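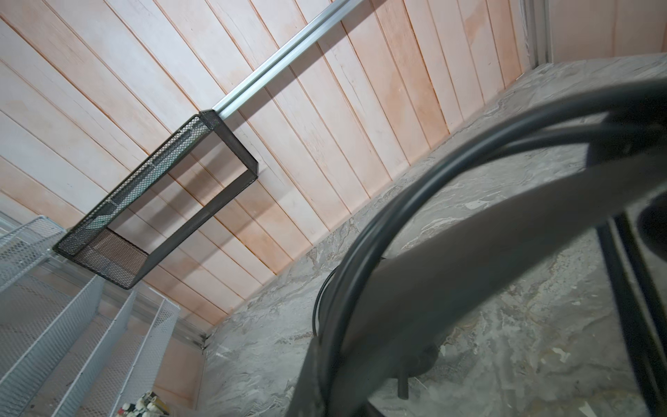 How high should you hang storage on a workroom wall?
Between your hip and the top of your head for anything you use every week, and higher than that only for things you'd be happy to fetch a stool for.

Speaker notes, "Off the Table: Using Your Walls in a Small Sewing Room"
Veltardale Quilt and Needlework Weekend, 2026-03-13

212 shares
25 comments

(Wait for people to find seats. The room at the Lodhi Hall is long and the back rows can't hear, so use the microphone even if it feels silly.)

Good morning, everybody, and thank you for coming in out of the rain. I know there's a talk on hand-dyed thread going on down the hall at the very same time, and I'd have been tempted by it myself, so I'm touched to see so many of you in here to listen to me go on about hooks and baskets.

I'll start with my own room, and it's not a flattering story. For years I sewed in what the people who built our house must have thought of as a linen closet with ambitions. It has one window. It has one outlet, behind the door. I had a lovely big table in there, and I was so proud of that table, and within a month I couldn't have told you what color the top was. There was fabric on it, and patterns on the fabric, and a cookie tin of bobbins on the patterns, and if I wanted to cut anything out I carried it to the kitchen and did it on my knees on the floor. (Pause here, people usually laugh because they do it too.)

So every August I'd have a great big clean. I'd buy tubs. I love a tub. The tubs went under the table, and then my feet didn't fit, and then I'd pull one out and leave it out, and by the end of the month we were back where we began with the addition of tubs.

What got me moving in the end was my sister-in-law's kitchen. She hangs everything. Ladles, pans, scissors, the colander, the oven mitts, a little basket for garlic. You could roll out a pie crust on her counter at any hour of the day or night. I stood there with my coffee and thought, well, I have walls too.

(Next slide. Tape measure. Hold up the real one as well.)

Before you buy anything, please measure, and please measure yourself too. Sit in your sewing chair and reach out as if you were going for your snips. Have somebody put a bit of masking tape on the wall where your fingers get to. Now stand up and do the same. You'll end up with two wobbly lines of tape, and the space between them is the most valuable space in the room. I treat it like beachfront. Snips, rotary cutter, seam ripper, pins, marking pens, the ruler you always reach for, the machine feet. Nothing that only comes out at Christmas gets to live there!

Then there's what the wall is made of, and this is where I get a little stern. Find out before you drill. In an older house you may have plaster, and plaster crumbles, and you'll want the right anchors and somebody patient. With drywall, look for the studs. With boards you've got more choice of where to put a screw, though do check what's behind them and how thick they are. If you rent, look at rails that stand on the floor and lean, or a tension pole, or the back of the door. The back of the door is wonderful. I kept my whole stash of zippers on the back of a door for two winters.

(If anyone asks about sticky hooks: fine for a tape measure, not fine for an iron. I learned about the iron at two in the morning.)

Now, rails. I'm very fond of a rail. One long rail fixed properly at its ends and in the middle lets you slide things along and change your mind, and I change my mind constantly. If you put up ten separate hooks you've made ten decisions and you have to live with every one of them, or else get out the spackle.
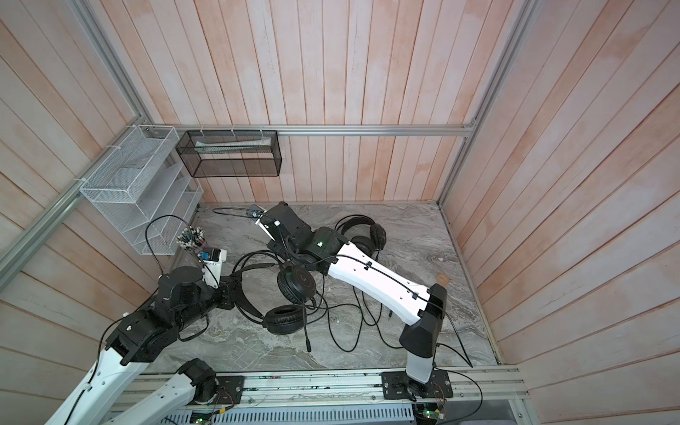
A black wire basket hung from a rail on the back wall, with a white wire organizer on the left.

Wire baskets come next, and I want to spend a minute on them, as they're the thing I get the most letters about. I like wire for a sewing room because dust falls through and you can see what's in there from your chair. I don't like wire for loose pins, for obvious reasons, or for anything silky, as the ends of the wire will snag it. Run your thumb around the rim in the store. If it catches your thumb it'll catch your charmeuse. You can bind a rough rim with a strip of bias tape in an evening, and it looks very sweet, and I've brought one along for you to pass around. (Basket with the green binding. Get it back this time.)

Keep the baskets shallow. I can't say this warmly enough. A deep basket is a tub that has climbed the wall, and you'll dig in it just the way you dug in the tub. If you can lay one layer of things in it and see every one of them, that's deep enough.

The stepped kind, the ones meant for letters and magazines, are very good for patterns. Stand the envelopes up with the pictures facing you. Mine are sorted by who I sew for, and a friend of mine sorts hers by season, and we've each tried the other's way and gone straight back.

(Slide: thread. Slow down, people like to take notes on this one.)

Thread is the one thing I'd be careful with. A wall of thread spools is about the prettiest sight in the world and every magazine will show you one, usually opposite a big sunny window. Sun fades thread and I believe it weakens it too, though I'm a quilter and I've never done a proper test. My own rule is that cones I'm using this month go on the wall and the rest stay in a drawer in the dark. If you have your heart set on the wall of color, pick the wall the sun never gets to, or hang a little curtain over it. The folks at Skedetow Mill, who run the remnant table by the front door, keep theirs behind a plain cotton sheet, and it pulls back like a stage curtain when you ask for a color. I think that's charming.

Batting doesn't belong on a wall. Neither does your heavy cutting mat, unless you have a big bulldog clip for each top corner and two good screws. A mat that leans will bend, and a bent mat is no use to anybody.

I promised in the program that I'd talk about cost. My closet room came to just under 200 dollars, and 100 of that was one rail that I bought too long and had cut down at the hardware store in Prallus. They were very kind about it. You could do it for far less. Look at the kitchen section, look at the office section, look in the garage. An old towel bar is a fine ribbon holder. So is a curtain rod from the thrift store, and you'll very likely find the brackets still taped to it.

(Skip the next part if we're running late.)

A word about labels. I labeled everything the first year, in my best handwriting, and then I moved everything and had a basket marked ELASTIC full of chalk. These days I tie on a luggage tag with string and write in pencil. It isn't fancy, and I can rub it out.

And leave a gap! Please leave some bare wall. You'll want it for pinning up blocks, or for the quilt you haven't thought of yet, or just to rest your eyes on. I hung a square of flannel in mine and it's the part of the room I look at most.

If you only do one thing when you get home, clear the table completely, just for an afternoon, onto the bed or wherever you can. Put back the machine and the lamp. Then sew something small, a potholder, a pillowcase, and each time you get up to fetch a thing, write it down. That list is what goes on your wall. Whatever you didn't fetch can wait in its tub a while longer, and I won't tell.

(Questions. Repeat each one into the microphone. Handouts are on the chair by the coat rack, and the hall wants us out before lunch so they can set up the tables.)

Share this talk: 212
Comments: 25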